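# Chapter 4: Folding, Stacking and Putting Away

I learned to fold laundry at eighteen, in the basement of a dorm, from a woman named Elsa Lindholm who ran the front desk and couldn't stand to watch me stuff clean shirts into a backpack. She took one out of my hands, laid it face down on top of a dryer, and had it flat and square before I'd finished apologizing. I've been trying to catch up with her ever since!

You already know from Chapter 3 how to sort, wash and dry a load without ruining anything. Now we get to the part most people skip. A clean load sits in the basket until Thursday, somebody digs through it for socks, and by the weekend half of it is on the floor and (be truthful) looks like it needs washing again. I kept a tally one winter for my own household and handled 83 pieces of clothing in a single week. If you do that week after week, it's worth having a method you don't have to think about.

By the end of this chapter you should be able to:

- fold a T-shirt, a pair of pants and a fitted sheet
- choose between stacking, rolling and hanging
- set up a drawer so you can see what's in it
- put away a full basket in 18 minutes or less

**Words to know:** *fold line*, *file fold*, *face side*, *resting stack*

## 4.1 Pick your surface

Before you fold a single thing, find somewhere flat. My friend Ebere Dauda folds on the kitchen table, and she's faster than I am, but her table is right next to the dryer and mine is down a flight of stairs. A counter works too, if it's dry. The floor is fine for blankets and hard on your knees for everything else.

I do most of my own folding on a bed - it's wide, it's soft, and it's usually in the room where the clothes are going anyway.
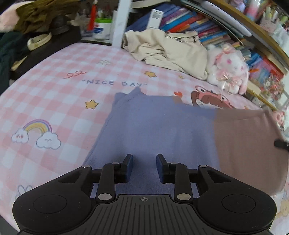
A bed does have its drawbacks, and the big one is that it gives under your hands, so edges that would lie flat on a table tend to lift. Kids' rooms add their own fun, with books and small toys on every shelf and a patterned sheet underneath. Look at the lavender-blue piece, folded but with one corner poking up at the top edge, and the mauve-brown one overlapping it. When you get a corner like that, don't start over. Tuck it under, press along the fold line with the side of your hand, and slide the piece clear of its neighbor before you pick it up. Anything still crumpled, like the beige garment farther back, can wait its turn.

**Try it:** Fold the same shirt three times, once on a bed, once on a table and once on the floor. Write down which fold held together best when you carried it to the drawer. Bring your notes to Section 4.2, where we'll start with sleeves.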